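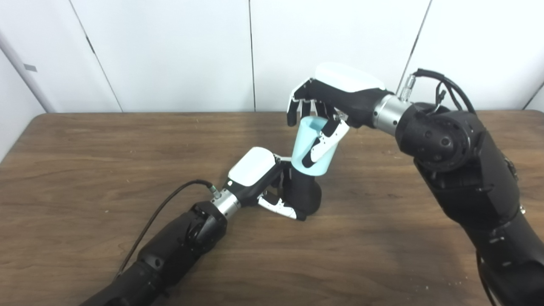 **Why does a piano go flat in winter and sharp in summer?**

The soundboard swells and shrinks with the moisture in the air. Damp air makes it bulge upward, the bridges push harder on the strings, and the pitch climbs. Dry heated air lets it sink again, and the whole middle of the piano drops.

## Tuning and Care, Unit 5 – Humidity

Annapurna Gounder, 3/27/26

I love this unit, as it's the one where you start *hearing* the weather!

**Terms to know**

- Crown: the slight arch built into the soundboard
- Downbearing: the force of the strings on the bridges
- Pitch raise: a rough first pass before fine tuning

**The Donau upright (practice room)**

Go play octaves on it before next class. The tenor section drifts most, right around the break between the wound and plain strings, and you'll notice it even if you think your ear isn't ready yet. The top octave hardly moves – listen for that too.

**The Koppel grand**

Serial 3679, new strings in November. Fresh wire stretches for months, so don't blame every flat note on the air. (Lovely bass, by the way. Try the low F!)

**Target**

Keep the room near 50 percent relative humidity, and keep it steady. A piano at a constant 45 is happier than one swinging back and forth past the perfect number.

**For next time**

Read the Pallau chapter on pin blocks and bring your own tuning lever if you have one. We'll do a pitch raise together on the Namgate console.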